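8 min read

4.2 Storage conditions in the home

The household survey covered 862 homes in the Leniva and Bamitine districts. Respondents were asked where they kept bottled drinks after purchase, how long an opened bottle stayed in use, and whether they read the storage directions on the label. Answers were checked against a short visit to the kitchen in homes that agreed to one.

Most homes kept unopened bottles at room temperature, usually on a shelf or on the floor of a pantry. Opened bottles were handled less consistently. Homes with a refrigerator tended to use it for milk-based drinks and to leave grain-based drinks out, even where the label gave the same directions for both. Several respondents told us that a rice or oat drink "keeps like juice." We found no link between this belief and the age of the respondent, but it was more common in Bamitine, where grain drinks are also made at home and finished the same day.

The time between opening and finishing a bottle ranged from a single meal to 6 days. Larger households finished bottles sooner. In one-person homes, the bottle was often opened in the morning, left out through the day, and put away at night. Labels rarely address this pattern. They give a limit in days and do not say how long the drink may stand at room temperature within those days.

4.3 Bottle and cap

Package design affects these habits in two ways. The first is size. Shoppers at the Oyewole market chose small bottles when they expected to drink away from home and large ones when price per serving mattered more. The second is the closure. A screw cap allows the drink to be closed and kept, and respondents treated any bottle with a screw cap as one that could be saved for later.

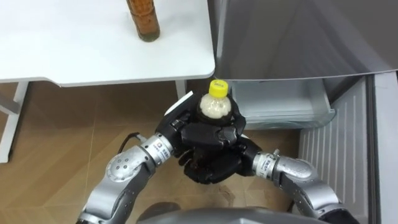
Tometti, lead author, packaging and household food use
Figure 3. Small plastic bottle with a yellow screw cap and opaque, cream-colored contents.

Color was mentioned less often than we expected. Respondents who bought the same drink every week said they looked for the cap first and the label second, mainly in crowded coolers. When sellers changed a cap color without changing the drink, some buyers assumed the recipe was new.

Print on small bottles was a more common complaint. Older respondents asked for the date to be printed larger and on the same part of the bottle every time. Section 5 takes up these requests together with the label trial.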